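The Packing Bench at Pritiscombe: Boxes, Bins and One Long Green Belt

I love a good workbench, and the sorting bench at Pritiscombe is one of my favorites. It's a simple layout – a green conveyor belt, a white tabletop behind it, light blue bins within easy reach – and I could happily look at it all day! We put up a gallery like this every February or March, and this year the small white boxes get their turn.

Page updated March 26, 2020. Click any picture for the larger version.

At the belt

The belt is the heart of the bench. It's dark green, with metal rails along the sides, and it has picked up plenty of scuffs. I think they suit it. The overhead lights leave a long bright streak down the middle, and I have given up trying to get rid of it (the white boxes look great against that green anyway).

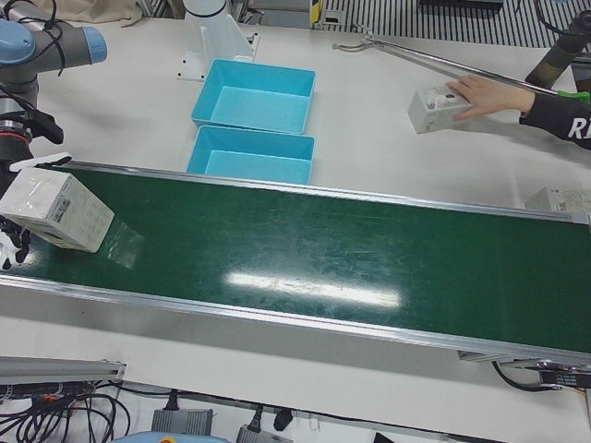

A glossy wrapped box over the left end of the belt, with both blue bins empty.

I'm a sucker for a label, so the little printed one on the side of that box made me very happy. The plastic wrap catches the light nicely too.

Things look busier on the tabletop in the next one. There are two white boxes in the front bin, one standing taller than the other, while the back bin has nothing in it. Out on the belt is a cube-shaped box with a smudge or two and a pair of small dark holes in one face – full of character, if you ask me.
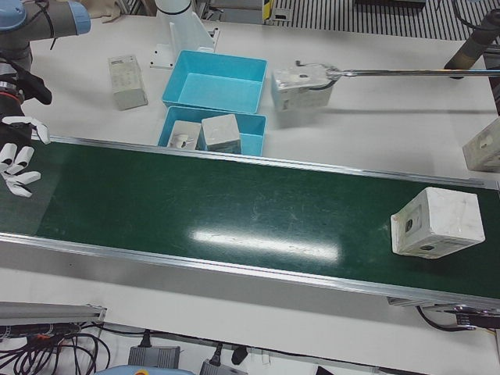 A closer look at the belt

I do love a view from above! You get the long run of green straight across, the pale tabletop, and the blue trays up beyond the far rail. The box on the right has a round dark hole in its front and slightly scuffed edges, and it's sitting at an angle.

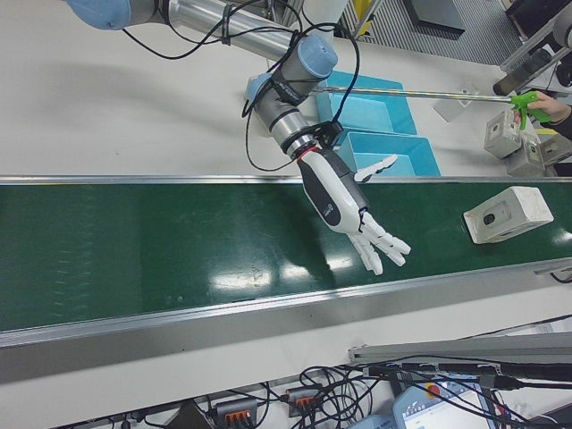
Photo: Pritiscombe Workshop Gallery

My favorite of the 3, easily. The white fingers spread out over the green make a lovely shape, and the streaks toward the left end of the belt show up better from up here. If you like this sort of thing, the Moltell shelving pictures are in the next gallery along, and the Bhatt storeroom set follows that one.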